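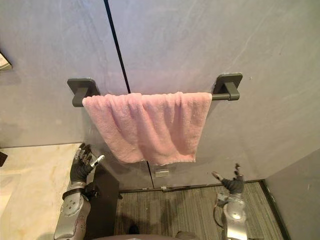

# Call for participants: household towel aging trial, Nulldale

Gresodano is recruiting households in Nulldale and Plotumholm for a home-use trial of cotton terry bath towels. The trial measures loss of absorbency, change in mass and color shift under ordinary laundering. Reference: Vakulenko 441. Applications are open as of Jun 18, 2019.

## Eligibility

- Age 18 or over, living at the same address for the whole trial period
- Washing machine at home (front or top loading)
- Space to hang a towel indoors on a bar or rail, unfolded or folded once
- No use of liquid softener or dryer sheets on trial towels

Shared laundry rooms are accepted if the participant can state the machine model. Households that send laundry out are excluded.

## What participants do

Each household receives 5 towels from one dye lot, marked at the hem. One is kept unused in its sealed bag as a control. The remaining four are used in rotation for 90 days. A wash card is completed after every load: date, cycle, temperature setting, detergent type, dose, and drying method. Towels are not to be ironed, bleached or used for cleaning floors.

At the end of the period all towels go back to Gresodano in the prepaid carton. Loose threads should be left alone — trimmed hems cannot be graded.

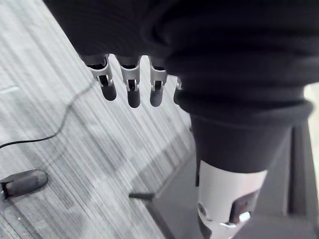

## Questionnaire

A short questionnaire is filled in at the start, midpoint and end. It covers hand feel, pile, hem condition, odor and visible color change, each on a numbered scale. The same person should complete it all three times.

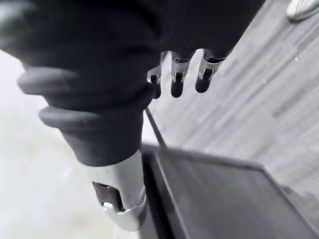
Towels are graded separately by the participant and by the laboratory, and the two sets of grades are compared at the end. The questionnaire also has a section on the surfaces that towels touch in the home, such as bars, hooks and counters, and asks for a finish. Use "matte" for a surface with no shine, and "polished" for one that reflects light clearly. If a surface falls between the two, enter "satin". Do not enter a material in the finish column.

## Payment

Participants who return all towels and a complete set of wash cards are paid $360. Partial returns are paid by the number of usable cards. The control towel must come back with its seal intact.

## How to apply

Request the screening form from the Gresodano office in Nulldale, quoting the reference. Cartons ship to accepted households in November.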